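The Second Life of a Sweatshirt

Most towns have a place where clothes go when people are done with them. In Rurkwood it is a former carpet store on the east side of the rail line, with a loading door in back and a row of clothing racks where the sample books used to hang. The shop is called Ostalico. It opens at 8 in the morning and the back door opens earlier than that, for people dropping off bags on the way to work.

Used clothing is a heavy business. Bags come in wet from porches and packed tight from attics. A winter coat weighs as much as a stack of T-shirts and sells more slowly. Ostalico pays to have its unsold stock hauled off by the pound, so every bag that comes through the door is a cost until something in it sells. 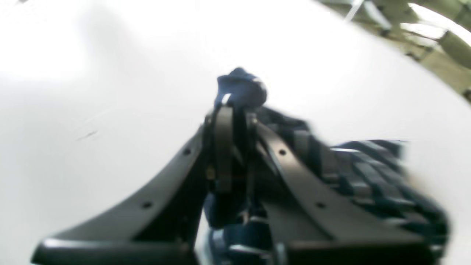

Sorting is where the money is made or lost. A sorter has a few seconds per piece to check the collar, the cuffs, the underarms and the zipper, then decide between the rack, the rag bin and the bale. New hires start on towels and sheets, where a wrong call costs little. After 14 shifts they move to shirts and pants. The habit that takes longest to learn is looking at hardware. A row of small round holes, like the ones punched along a flat black plate, is easy to pass over on a belt, but a belt hole that has stretched out of round means a strap near the end of its use. Snaps get pressed shut and pulled open once. Buttons get a tug.

Prices went up in February for the first time in years. Jeans are now $14 and most sweatshirts are $8. Children's clothes stayed at $2, and the shop says they will stay there as long as the rent does. Regular customers complained for a few weeks and kept coming. The bigger change was in what they bought. Shoppers who once took home a full bag now leave with a few things, and they check the seams before they pay.

Printed sweatshirts are a category of their own. Band names and old school mascots move fast. Company picnic shirts do not. The condition of the print matters more than the brand on the label, and a design that has cracked in the dryer will drop a piece from the rack to the discount rail.

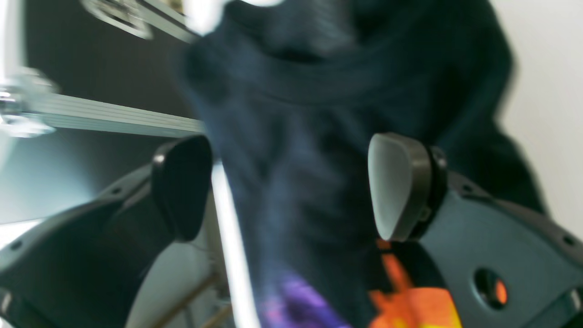
Dark navy fabric with purple and orange print.

Much of the damage is done at home. Hot dryers are hard on printed designs and on the elastic in cuffs and waistbands. Washing a sweatshirt inside out in cool water and hanging it up to dry will add years to it. Fabric softener leaves a coating that makes towels worse at their one job, and the sorters can feel it as soon as they pick one up.

Clothes that fail the rack still have somewhere to go. Cotton with holes is cut into wiping rags for garages and print shops. Hashemi, a small mill two counties over, takes wool sweaters in any state and shreds them for padding. Blends are the hard part. A shirt that is half cotton and half polyester is difficult to pull back into usable fiber, and most of what is sold new today is some kind of blend. Those pieces go into bales and leave by truck. The shop gets a receipt with a weight on it and little else.

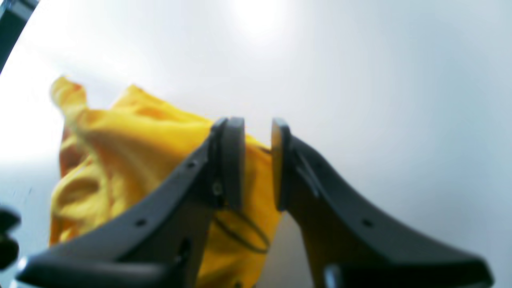
Hashemi takes a less gloomy view of blends, arguing that the machines to separate them exist and that the trouble is the price of new polyester, which is so low that there is no buyer for the old kind. If that price rose, the mill says, it would be asking Ostalico for every mixed bale it could get.

For now the two sides have a smaller plan. Stuvuvine, a repair workshop that shares the shop's parking lot, has begun taking pieces with a single fault: a missing button, a split seam, a zipper off its track. It fixes them and splits the sale price with the shop. Coats have done best, because a new zipper can turn a piece of scrap into the most expensive thing on the rack. Hems have done worst. They take as long as a zipper and add almost nothing to the tag.

The workshop is looking for a second sewing machine that can handle denim. Drop-offs are taken at the back door until 2 in the afternoon, and bags should be tied.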